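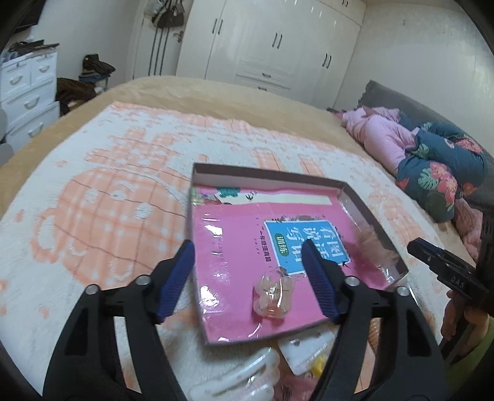
Do you really need to keep the box?

5 min read
Print | E-mail this item

Every May, when the school year starts winding down, my inbox fills with advice on sorting out children's books. This year the advice has a theme, and the theme is lids. Save the lid from a shoebox or a gift box, the tip goes, lay it flat, and use it as a tray. One lid per child, or one lid per subject, depending on whose version you read. The workbook goes in, the bits and pieces go in with it, and the whole lot moves from bed to desk to shelf without anything sliding off.

I have my doubts. I've been hearing about clever uses for packaging for as long as I've been writing this column, and most of them end with a closet full of packaging.

The version going around our readers' group comes from Tatsuya Oshima, who runs the Saturday-style language program at Rutport and has a good many Chinese workbooks passing through his hands. He swears by lids. His argument is that a child's workbook is thin and floppy and gets lost under a blanket in no time, and a lid with a rim gives it an edge you can see. Fine. A blanket with a big bright print on it will swallow a pink book, I'll give him that much.

But a lid is shallow. It holds one book comfortably and maybe a small treat bag on top. Put in a second book and a pencil case and you have a pile with a rim around it. Oshima says you should stop at one book. Then I'd like to know where the other ones go, and his answer to that was "another lid."

You can also buy the idea, of course. Gruvix sells a set of shallow trays that look to me exactly like box lids without the boxes. Takagi has a nicer one with a divider. I borrowed both for two weeks and can report that they hold a workbook. So did the lid off my winter boots.

My bigger complaint is with what goes into the tray. Look at how many of these books are still in their plastic film. A picture-and-writing workbook, the kind marked 看图说话写话 (look at the picture, talk about it, write about it), does no good to any child while it's sealed. I understand the wish to keep it crisp. I also have a shelf of crisp books my own kids outgrew. If you're going to give a book its own tray, cut the wrap off first and let somebody write in it. If you can't bring yourself to open it, pass it along while it's still current.

The readers' group has asked me to be fair, so I'll say what did work in my house. A lid on the bed is a decent place to put tomorrow's book the night before. Keep one thing in it. Small wrapped candies and trinkets should come out before bedtime, especially if there's a toddler or a dog around. And when the corners of the lid go soft, recycle it. It was free. You don't owe it anything.

What I won't sign on to is the full Soketness method, which wants 100 labeled trays in a household before it considers you finished. I read the handbook, all 300 pages, most of them about labels. I have no idea who has a house like that or how they find the dinner table.

Oshima has offered to come over and sort my hall closet with nothing but lids. I've told him he can have the bottom shelf. If you've kept a lid in service for more than one school year, write in and tell me what was in it, and please be truthful about whether anyone opened the book.

2411 shares | 5 comments
Print | E-mail this item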